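Equipment Planning: Frequently Asked Questions
Gornismont Automation Purchasing Office
Last revised August 2, 2022

Which purchases does this page cover?
It covers requests for two-arm robots, spare grippers and the simulation software used to plan them. Requests for conveyors and fixed machinery are handled under the general equipment policy.

Is a simulation required before a quotation is requested?
Yes. Departments must model the intended room in Jirer and attach the results to the request. The model should include walls, storage and any loose items the arms may be expected to work around. 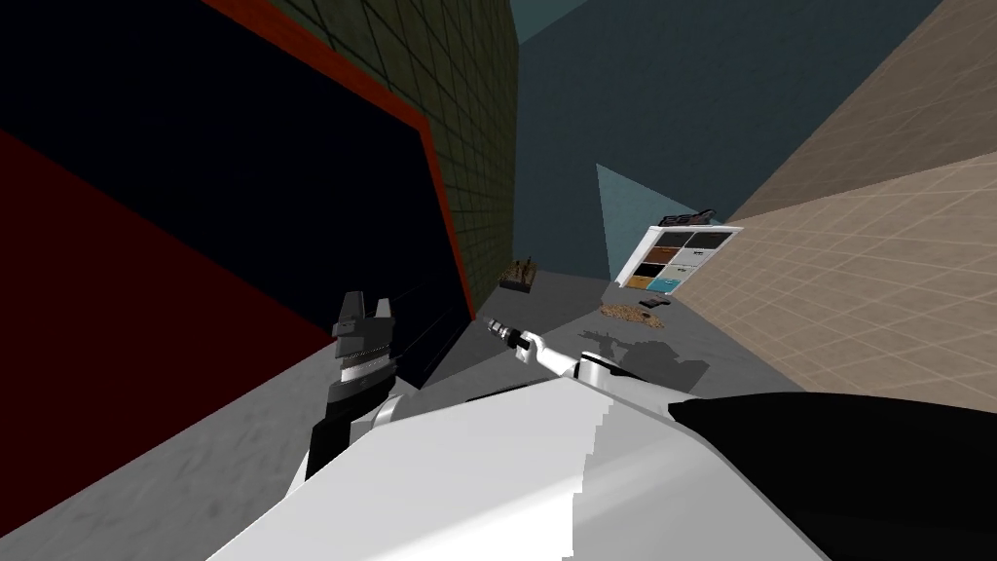 Niloufar Nouri asked whether a department could skip this stage if it had bought the same arms before. It may not. A second room can differ in reach and clearance, and the simulation fee is small compared with the cost of a return.

How long should we allow?
Plan on roughly 6 weeks from the first model to an approved order. Requests received in January are held for the new budget year.

What should the gripper views show?
Reviewers ask for at least one view from behind each gripper with the fingers open, together with the surfaces ahead of it. Nothing should be held in this view.

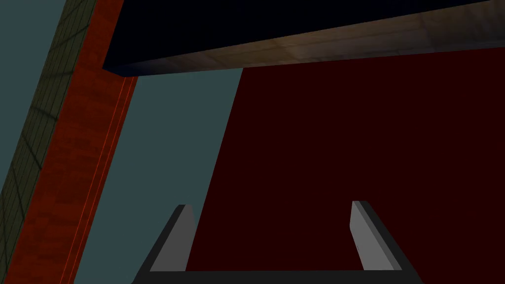
How is the budget divided?
No more than 85 percent of the approved amount may be committed to hardware. The remainder is reserved for installation, training and replacement fingers. Software licenses are charged separately, per seat, and each department receives 2 seats at no cost.

May we name a preferred supplier?
You may. Rondusby and Purves both hold current agreements with this office. Any other supplier requires a written justification and two competing quotations.

Can a request be changed after it is submitted?
Changes to the room layout require a new model. Changes to quantity only may be made by letter until the order is placed. Left-arm and right-arm views should be submitted under separate headings.

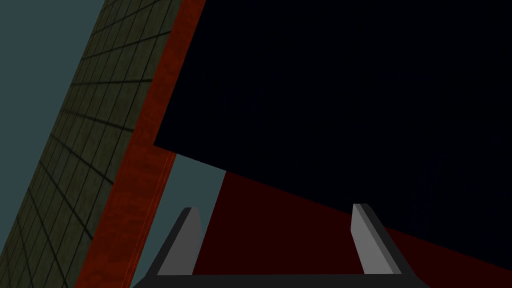
Reading time: 2 minutes

Who pays if the installed arm does not fit the room?
If the submitted model matched the room, the office bears the cost of adjustment. If it did not, the cost is charged to the requesting department.

Whom should we contact?
Write to Nazanin Zamani, Equipment Planning, and give your department code and the request number.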